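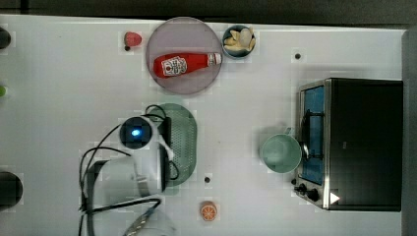 Ketchup on a pink plate.

March, by Athina Tsolakis

Wanted: people with opinions about condiments. The Nurnwood Supper Study needs 18 adults to eat fries for six evenings and tell us which sauce they'd defend in front of family. Pay is $75 in total, plus the fries.

You should live near Bridberg, eat tomatoes, and be able to fill out a form with greasy fingers. Chefs may apply – we'll try to be brave about it. Mayonnaise loyalists are welcome and will be seated with everyone else.

Sessions start at 6 p.m. in the Farina Building. Leave your name and any allergies at the front desk.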